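4.3 Placing the Desk and Fitting the Drawer

Read this section in full before moving the Gindden writing desk to its final position. Two adults are required to lift it.

1. Choose a level floor area away from radiators and direct sunlight. Leave 900 mm of clear space in front of the desk so that the drawer can be opened fully.

2. Lift the desk by its side rails. Do not lift it by the top.

3. Turn each leveling foot until the desk no longer rocks.

4. Set the drawer on its runners and push it in slowly until it stops.

5. Open and close the drawer several times. If it binds, remove it and check that both runners are at the same height.

CAUTION: Do not load the drawer beyond 40 lb. Excess weight may bend the runners and is not covered by the warranty. 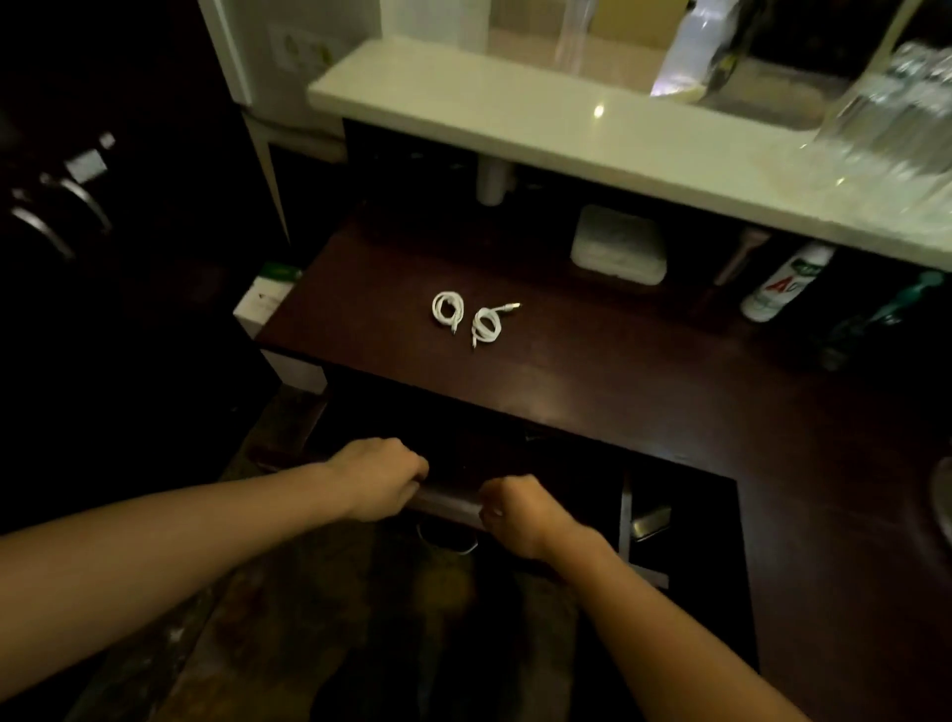
Figure 2. Drawer pulled open, with both hands on the front edge.

6. Pull the drawer with even pressure. A drawer pulled from one corner may twist on its runners.

7. Fasten the anti-tip strap to the wall -- see Section 4.4 for suitable anchors.

NOTE: The strap supplied with the Vundau hutch is longer and must not be used with the desk alone.

Care of the finish

Wipe the top with a soft, dry cloth. Protix furniture wax may be applied every August, or after 200 days of regular use. Do not use products containing ammonia. Replacement runners and feet may be ordered from the Barredo parts desk.

Revised February 22, 2023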